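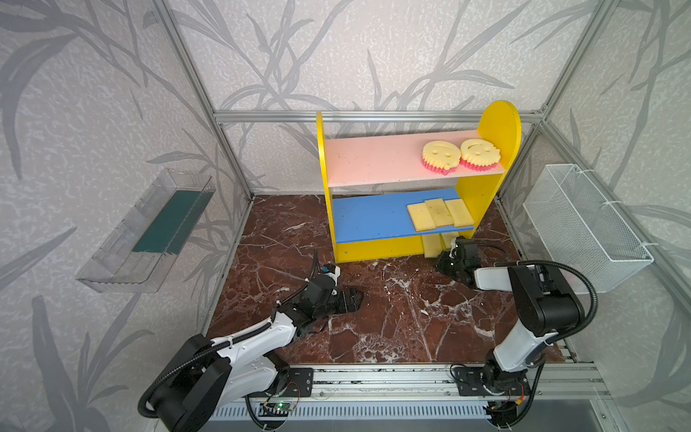 Two smiley sponges on the pink shelf.

Sunday at Rarmont and oh my goodness, the snow! We pulled into the lot at 6 with the wipers going full blast, and by the time the Kotulden chair started spinning there was fresh stuff over my boot tops (and I wear tall boots). I got 169 vertical feet down my first run before I fell over laughing.

The upper bowl stayed closed until noon for wind, so we lapped the trees. Nearly 1,000 people must have had the same idea, but the line moved fast and everyone was in a great mood!
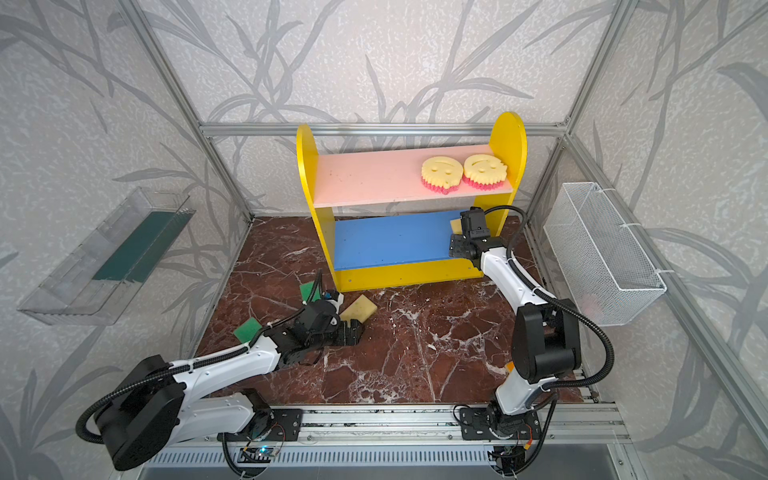 Smiley sponges up top, a tan one at the blue shelf.

Lunch was the potato soup at Kļaviņa, same as every March. Then the rope dropped and we skied the bowl until our legs quit. My watch says 62 for top speed, which I don't believe for a second, but I'm keeping the screenshot.

More snow is due by Wednesday night. I already waxed the skis.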